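Stonlow Drawstring Bags, Set of Four: Do You Need Them?

I have been suspicious of travel organizers for years. Packing cubes, shoe sleeves, cable rolls, all of it sold on the idea that a suitcase is a problem and more fabric is the cure. So when Marisol Boateng asked for a write-up of the Stonlow drawstring bags before our September trip, I said yes mostly so I could say no to them in print.

The set has four bags in three sizes. The maker says they will "transform the way you pack." My packing has been done in old bread bags since college and I saw no reason to transform it.

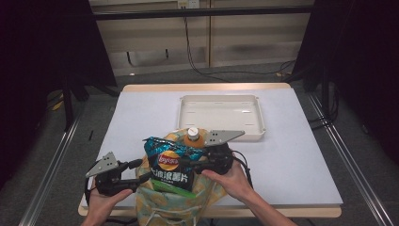
Lakeside Walking & Travel Club – Gear Reviews

I used the set for two trips, one by train and one by car. The small bag took chargers and a plug adapter. One medium took socks and underwear, the other took toiletries, which I would not do again. There is no lining and the product page never claims there is one, but the photos on it show a shampoo bottle going in, and a reasonable person would draw a conclusion. My conclusion cost me a shirt.

The large bag is the one I expected to hate and used most. It became the laundry bag by the second night. It holds four days of clothes if you roll them and three if you stuff them in like I do.

Drawstrings are my main complaint. A single cord pulled from one side never closes a bag all the way. You always get a little mouth at the top, and small things find it. I lost an earbud tip into the bottom of my suitcase on the first morning. Imani Hutchins, who owns the older Skatero set, has two cords pulling from opposite sides on hers and it shuts tight. Skatero charges more for it. I think it's worth paying if you carry anything smaller than a sock. 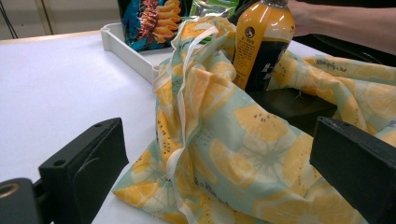 Citrus print, drawstring loose.

About the prints. Stonlow has a lot of them and they are loud. I would have picked plain gray, and plain gray was sold out. I will admit that a loud bag is easier to find in a dark hostel room at 5 a.m. than a black one, and Loretta Ambrose has been telling me this about luggage for as long as I've known her. Fine, Loretta.

Washing: I ran all four through a cold cycle and hung them up. The large one came out slightly shorter than it went in. The others seemed the same. The cord on one of the mediums had started to fray at the knot – I burned the end with a lighter and it has held so far.

The listing shows 2,531 ratings with a very high average. I read the low ones first, as I always do. Most are about late shipping, but a good number are about fraying, and having seen it for myself I'd believe those. Barrett Doucet also tried the Cheema mesh version and likes that you can see what's inside. I don't want the rest of the bus to see what's inside, so that one is a matter of taste.

Do you need a set? No. If you already own pillowcases you own a laundry bag. If you want one anyway, buy the large by itself and skip the toiletries idea completely. I'm keeping mine, the large one, and the mediums are in the club swap box for anybody who wants them. Ask Marisol for the key.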